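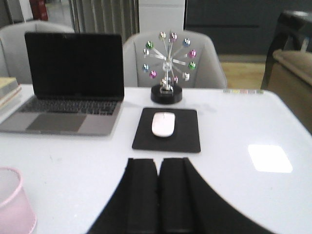

Running a desk-tidying demonstration at an open day

Updated 2018-07-09

These instructions cover a tabletop manipulation demonstration for visitors with no background in robotics. They were written for the Skaltgate open day and assume one arm with a two-finger parallel gripper, a camera on the wrist, and one operator who also talks. A second person at the door helps but is not required. The control software is Nevik; menu names below are from that package, and other controllers will have equivalents under different names.

The demonstration lasts 7 minutes. Each group sees the arm pick up a computer mouse, move it off its pad, put it back, and then repeat the task after a visitor has moved the mouse to a new spot.

Before you start

You need:

A table with a plain top, fixed or heavy enough that it does not shift when someone leans on it
A mouse pad and a wireless mouse
A laptop, used as an obstacle and left switched off
One or two small ornaments
A monitor for the wrist camera view, facing the visitors
Floor tape
The emergency stop, on a cable long enough to reach the operator's standing position

Choose objects people know from their own desks. Earlier versions of the demonstration used colored blocks, and visitors asked what the blocks were for. With a mouse the question does not come up, and the talk can go straight to how the arm finds and holds it.

Step 1. Lay out the table

Put the mouse pad in the center, within easy reach of the arm. The laptop goes to the left of the pad with the lid open. An open lid is a tall, thin obstacle and makes a better test of the keep-out volumes than a closed one. Leave the screen off. A lit screen changes the exposure of the wrist camera when the arm swings past it.

Place an ornament behind the pad. We use a small metal Ferris wheel with colored balls at the ends of the spokes. Thin polished spokes are hard for most depth sensors, and this gives you something concrete to show when a visitor asks what the robot finds difficult. Set the ornament far enough back that the fingers cannot touch it at the end of the forward approach.

A white mouse on a black pad is easy to segment. The same mouse on a white table is not. Keep this in mind for step 6, when visitors choose where it goes.

Step 2. Check for glare

Stand where the overhead lights reflect off the table, then look at the same area in the wrist camera view. On a glossy white top a reflected ceiling fixture shows up as a bright rectangle, and a detector tuned on matte surfaces may treat it as an object. In the view at the top of this page the patch is on the right, well away from the pad, and can be left alone.

If the patch falls on or next to the pad:

1. Move the pad first. This costs nothing.
2. If there is no room to move it, turn off the nearest fixture.
3. If the fixtures are all on one switch, lower the exposure in Camera > Manual until the patch no longer produces a detection.

Do not put a cloth on the table. It will wrinkle under the first grasp and the wrinkles cause false edges.

Step 3. Set the keep-out volumes

Open Workspace > Volumes and draw one box for the laptop and one for the ornament. Add 90 mm of clearance on each face. This looks excessive on screen. It is correct for a public session, where objects get nudged between runs and the boxes do not follow them.

Add a third volume along the visitor side of the table, from the tabletop to the upper limit of the arm's reach. Save the set under a new name. Do not overwrite the laboratory set.

Objects on the floor close to the table, such as a wastebasket, do not need a volume as long as the arm is limited to heights above the tabletop. Check that the limit is on.

Step 4. Set speed and grip

Reduce the joint speed until the motion looks slow to you. Visitors will still find it fast enough. Set the pause between approach and grasp to 3000 ms. The pause has no technical purpose. It gives the operator time to say "now it is going to close the fingers" before the fingers close.

Set grip force to the lowest value that lifts the mouse without slip. Test by lifting and holding for the length of a full explanation, then tapping the mouse lightly from the side. If it rotates, raise the force one increment and test again.

The grasp direction matters more than the force. Orient the mouse lengthwise, pointing toward the back of the desk, with the gap between the fingers in line with it. The pads then close on the two long sides. A grasp across the front and back will lift the mouse but tends to drop it on the curved end.

Step 5. Run the first cycle

Bring the group to the tape and wait until everyone has stopped walking. Then:

1. Point to the emergency stop and say what it does.
2. Move the arm to the ready pose, fingers nearly closed and pointing across the table.
3. Direct attention to the monitor. Explain that this is the view from the wrist, and that the dark shapes at the bottom are the gripper itself.
4. Open the fingers and start the cycle.
5. Say nothing during the lift. People watch more closely when it is quiet.
6. After the mouse is back on the pad, return to the ready pose and ask for questions.

Item 3 takes longer than expected the first time. Many visitors assume the monitor shows a camera on the wall, and the view makes sense to them only when the arm moves and the whole picture moves with it. Jog the wrist left and right a few degrees while you explain.

Step 6. Let a visitor move the mouse

Engage the protective stop before anyone reaches over the tape. Confirm on the pendant that it is engaged. Invite one person to put the mouse somewhere else on the pad, at any angle, and to step back. Release the stop yourself, after looking at the table and not at the screen.

Visitors often ask to put the mouse on the white surface. Allow it once per group. If detection fails, leave the failed detection on the monitor and explain the contrast problem from step 1. A failed attempt that is explained holds a group's interest well, and at Skaltgate it produced better questions than the clean runs did.

Resetting between groups

Return the mouse to its starting position, straighten the laptop against the volume outline in the overlay, and check that the ornament has not been turned or pushed forward. Run one cycle without visitors. Look at the cycle counter; the finger pads on the Durix gripper are due for inspection at 3000 cycles, and a day of demonstrations uses up more of that than a week of normal work.

Common faults

Arm stops above the mouse and does not descend. The ornament volume overlaps the approach path. Move the ornament back and redraw.

Fingers close on nothing. The mouse was moved after detection. Run detection again.

Two detections, one at the right of the table. Glare. See step 2.

Mouse tilts during the lift. The grasp point is too far toward the back. Shift it forward in Grasp > Offset, in small increments – the mass of a wireless mouse depends a good deal on where the battery sits.

Monitor view freezes. Usually the cable at the wrist. Stop the arm before touching it.

A sheet version of steps 1 to 4, laid out for printing by Vendula Jurčo, is kept in the Kolář room with the spare finger pads. The volume files will be revised in October for the new table height.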